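Costmaps, table legs and a week of wrong turns

I spent most of May on the local planner for Tuteo, our small indoor base, and I want to write down what went wrong before I forget it.

The planner worked well in the office. Desks there have panels down to the floor, so the lidar sees a solid block and the costmap marks it off. Games rooms are different. The lidar sits low, and at that height a table is four thin legs with a lot of free space between them. The planner looked at the gap, decided it was wide enough, and sent the base straight under the top. The mast is taller than most tables. You can guess the rest.

My first fix was to make the inflation radius bigger. It stopped the base going under things, but it also closed off every aisle we needed. With the radius at 70 cm the planner gave up at the start and sat there asking for a recovery.

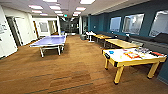 Kojo Frimpong
Robotics software, navigation and planning

The recreation room is where I do most of the testing now. It has air hockey, table tennis, a row of tables along one side and an open strip of carpet leading to the corridor. The open strip is easy. The trouble is the turn in between the tables, and the long grey sofa against the teal wall, where the base has to stop facing the right way.

What I ended up with is a second obstacle layer fed by the depth camera. Points between the floor and the top of the mast get flattened into the grid, so a table top now fills in as one shape with its legs. I called the layer Plakus, for no good reason, and it lives in its own package so that I can switch it off.

Two things needed care. The first was clearing. The depth camera can't see a table top once the base is close beside it, and the old code took "no points" to mean "free". Cells would vanish just as we turned. Plakus only clears a cell if a ray has passed through it, and otherwise keeps it for 30 seconds.

The second was time stamps. The depth data was arriving late and being placed with the newest pose, so on a fast turn each table was smeared into a fan. I now look up the pose at the time of capture and drop anything that has no match. In one long log that threw away 530 clouds out of 1,872, far more than I expected. The cause was the driver's queue, which I have made shorter.

The inflation radius is back where it started and the turn between the tables plans properly. I still get a wobble on the way into the corridor, where I suspect the glass panels are giving bad returns. I haven't touched that yet.

Next job is replaying the old Zoremport logs with the new layer switched on, to see if it would have blocked any route that used to be fine. If you run the same base and want to try Plakus, set the minimum height above your carpet noise first. I left mine at zero for a whole afternoon and the floor was one big obstacle.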